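How to test if a robot can fold a cloth: a small home-lab method

By Fedir Lysenko
Updated 9/23/25

Many people ask me if machines can do the housework already. My answer is: some parts, on a good day. A cloth is a good test. A bottle keeps its shape when you hold it, but a cloth changes its shape each time you touch it. In this tutorial I explain how we check a folding program before we believe in it. You need a robot arm with a simple gripper, a table, one cloth and patience.

Step 1. Choose the cloth
Take a plain rectangular cloth with a border you can see well. The color should be different from the color of the table. Do not iron it. In a real kitchen the cloth is never ironed, and a program which knows only flat cloth will fail with the first crease.

Step 2. Record a person first
Before the arm tries anything, a person should do the task by hand with a sensor glove. We keep 30 good folds for each cloth. Put the cloth at a different angle each time, also diagonally. My colleague Solomiia Dmytriv forgot this in May, and the program she trained could fold only when the cloth was parallel to the table edge.

Step 3. Add one thing which is not cloth
Place a bottle or a cup next to the cloth. At home the table is always shared with other things. If the arm pushes the bottle, write it down as a failure, even when the fold is nice.

Step 4. Let the arm try
Give it 600 seconds for one cloth. This sounds very long, and it is. A person needs only a few seconds. Do not help with your hand, even a little. It is difficult to resist!

Step 5. Count strictly
A fold is good if the corners meet within the width of two fingers. In our last series at Lokgate we made 1,033 attempts and 781 were good. For a laboratory I am satisfied. For a family with a full basket of laundry it is too many bad ones.

What you can expect
Small towels and napkins go well. Shirts are still hard, and socks are worse, as the arm must first find the pair. Antonina Horobets is now preparing a version of this test for T-shirts, and I will add it to this page when the rules are ready.

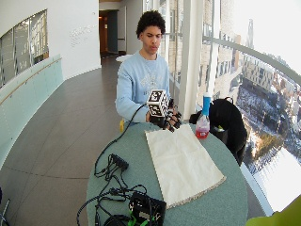
Step 2: sensor glove on the right hand, cloth placed diagonally, bottle beside it.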